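Leave the table alone

I think most tables have too much on them, and that includes tables belonging to people who would call themselves tidy. A runner down the middle, a bowl for keys, four place mats that never go back in the drawer, a stack of post. By the time you want to eat or write a letter, you have to clear a space first.

I bought my own table in August from Lanau, a small workshop that makes three sizes and nothing else. It cost 700, a good deal more than I had planned to pay. The first thing I did was cover it. I put a wipe-clean cloth over the top because I was worried about rings and scratches, and for months I ate my meals off printed lemons. I had paid for a wooden table and was living with a plastic one.

The cloth came off when it split at a corner, and I didn't replace it. Since then I have kept to one rule, that only one thing lives on the table and everything else has to be carried to it and carried away again. It takes me 7 minutes in the evening at most.

People object that a bare top gets marked. It does. Mine has a pale ring near the window end and a dent where I dropped a tin of tomatoes. I mind them less than I expected. A table is for use, and a cloth only hides the marks you were going to make anyway. Wipe up spills, use a mat under a hot pan, put the mat away afterwards.

The other objection is that an empty table looks cold, as if the owners were about to move out. I can see that with glass or white laminate. I can't see it with wood.

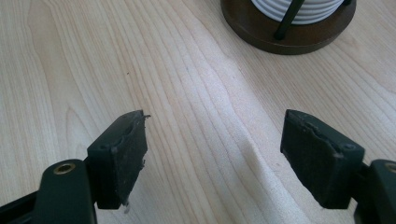

Grain is the decoration you have already paid for. In a pale wood it can be very quiet, and you may go years without looking at it properly if there is always a cloth or a pile of papers in the way. Long wavy lines fan out into arches, with darker streaks here and there, and where the bands curve a flat top can look slightly rippled. Keep whatever you must have, such as something white and ribbed on a round brown base, up at one end, and the rest of the surface does its own work.

I would say the same about sideboards and desks, though a desk is harder. Shops such as Mosquera sell trays, risers and caddies to organise what is on top, and I have bought my share. Every one of them took up room. A drawer does the job better, and so does owning fewer pens.

1 May 2024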